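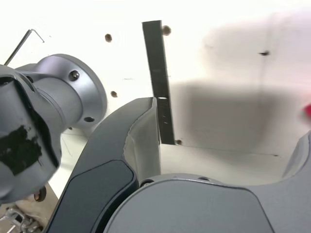
Zinthorpe Players, September meeting

1. Humora
Ticket sales for the musical stand at 479 of 600. Juraj Ševčík called this a triumph. The chair called it 121 empty seats.

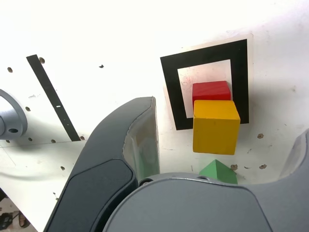
2. Second act
Still 3 songs too long – the composer disagrees, at length. Cuts deferred.
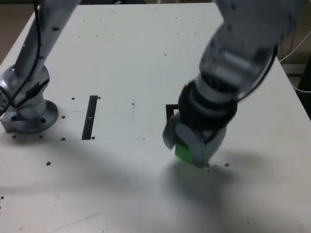

Ševčík wished it minuted that the ballad in the tavern stays or he goes. Both options were discussed warmly.

3. Set
The Bulotell tavern must break down into 2 loads for the van.

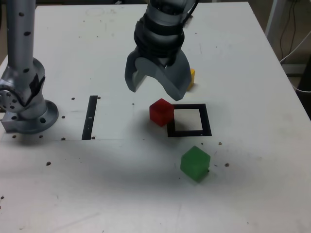 Paint for the tavern walls took longer than the budget. Dark gray was proposed and found gloomy. We settled on red for the door, the red of the cube on the white table, with a little yellow for the shutters. Meeting closed at 9:40 p.m., during the ballad.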